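Javora Quilt Guild
Minutes of the General Meeting, December 2025
Minutes taken by Cecilia Asamoah

Call to Order

The meeting got going a few minutes late on account of the cookie table, and what a cookie table it was! We had a full room, plus two guests who had seen our flyer in the window at Buma Fabrics. Both of them went home with membership forms and a plate of gingersnaps.

The May minutes had never been formally approved (they were missed when we moved rooms), so they were read along with last month's. Both were approved with one correction: the pattern in Lodo block month was Churn Dash, and I had written Shoofly. Sorry, everyone.

Money Report

We have $521 in the general account after paying for the hall and the new extension cords. The scrap sale brought in $314, and that is by far the best one we've had. Bundling by color made such a difference – people were grabbing the blues before we had the lids off the bins. It was agreed that we'd bundle again next time and put the batik pieces in their own bin. The report was accepted as read.

Comfort Quilts

We turned in 27 finished quilts this fall! There was a round of applause for that, well deserved. Several were made by members who had never quilted anything bigger than a placemat before this year, and the stitching on them is lovely.

Still needed are backings, at least twin size, and people willing to sew binding by hand. Anyone who would like to learn binding can sit with the Tuesday-night group's old instruction binder, which is back on the library shelf after going missing all summer. Flannel is welcome for backings as long as it has been washed first. Please write the width and length on a scrap of paper and pin it to the fold, so we don't have to open everything up on the floor again.

Block of the Month

The Issahaku block was a big hit and we saw so many different takes on it. One was all plaids, one was solids with a tiny black inner border, and one had the center turned the wrong way on purpose and looked better for it. Questions came up about the quarter-inch seam, as the finished blocks ranged quite a bit in size. After some back and forth we decided that blocks for the raffle quilt will be trimmed by the setting team, so please don't trim your own. Leave the edges alone and let them do it!

January's block will be a simple four-patch star in any two colors plus a light background. The pattern sheet is on the sign-in table and there are extra copies in the blue folder.
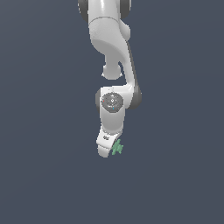 Raffle Quilt

The top is nearly together. The border vote was very close – green leaf print over the wide brown stripe – and the brown stripe people were good sports. The stripe will be used on the back along with leftover blocks, so it gets its moment too.

Quilting will be an all-over loop in variegated thread. A motion to buy two large spools of the thread from Buma Fabrics was made, seconded and passed.

Library

Please bring back your overdue books. We are missing the one on curved piecing and both of the appliqué booklets. A small stack of donated magazines is free to anyone who wants them, and whatever is left in January goes to recycling.

Show and Tell

So much to look at this month. There was a table runner with tiny flying geese, a baby quilt in soft yellows, a tote bag made completely from selvages, and a king-size log cabin that took four of us to hold up. The log cabin was started before its maker's daughter was born and will be going on that daughter's bed at college.

New Business

The fat quarter swap will be at the January meeting. Bring yours ironed and folded, cotton only. The theme is dots.

A retreat was brought up again, and there was a lot of excitement about it. Cecilia Asamoah will call the lodge for prices and report back.

The meeting was adjourned, and we stayed to sew until the lights had to go off.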